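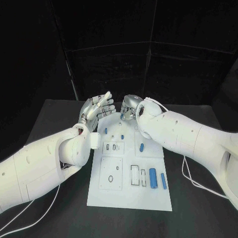 Fig. 7. Board with blue pegs and thin white plates.

Search the manual Go
Mar 16, 2018 | Kamlesh Tripathi

Setting Up the Dolham Label Printer

1. Set the printer on a level surface and remove the orange shipping tape from the lid.
2. Open the lid and drop in a label roll, printed side up. The roll must turn freely.
3. Pull the end of the roll through the front slot and close the lid until it clicks.
4. Plug in the power cord and hold Feed until one blank label comes out.
5. On the menu, choose Roll Type and enter 220 for narrow labels or 566 for wide ones.

Note: If the light blinks twice, the roll type does not match. Repeat step 5.

CAUTION: The print head gets hot. Turn the printer off and wait seven minutes before cleaning it.

To store unused rolls, keep them in the bag, away from sunlight. Replacement rolls are listed under part number 663.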